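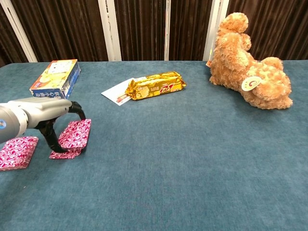
**FOR IMMEDIATE RELEASE - Mar 6, 2019**

**Sallden Robotics Club is off to the Vullavico Tidy-Up Challenge!**

We're the after-school robotics club at Sallden, and we've got news we've been busting to share. Our team has a spot in this year's Vullavico Tidy-Up Challenge, and we'll be competing in April against 40 other school and community teams. It's our first go at it, so yes, we're a bit nervous (and very excited!).

The challenge sounds easy until you try it. Each team gets one arm, one table and a mix of everyday stuff - soft toys, snack packets, boxes, folded cloths - and has 300 seconds to sort the lot to the judges' liking. You lose points for squashing things, dropping them or nudging something you weren't meant to touch.

Cloth is the one that keeps us up at night. A box stays the same shape when you grab it, but a folded cloth slides, bunches up and comes undone at the worst possible moment. We've spent most of this term on it, and our notebook now lists 105 practice grabs with a comment beside each one. Some of the comments are ruder than others. Our latest program comes down more slowly and closes the gripper a bit later, and we're a lot happier with how it's behaving.

Teddy bears are a close second. All that curly fur makes it hard to tell where the bear starts, so half the team now works on nothing but bears and has become quite protective about it.

We have five students on the travelling team, with the rest of the club looking after code, testing and the judges' logbook back home. A huge thank you to Teoh Hardware for covering our entry fee, and to the Gravska Community Centre for letting us book the hall at competition time so families can follow along on the big screen.

Want to see us practise before we go? We're holding an open afternoon at school in the first week of April, and everyone's welcome. Bring something soft and awkward from home and we'll have a crack at picking it up. New members can sign up on the spot, no experience needed - most of us had none either.

**Media contact:** Sallden Robotics Club, care of the school office. Interviews and visits are welcome any day after class.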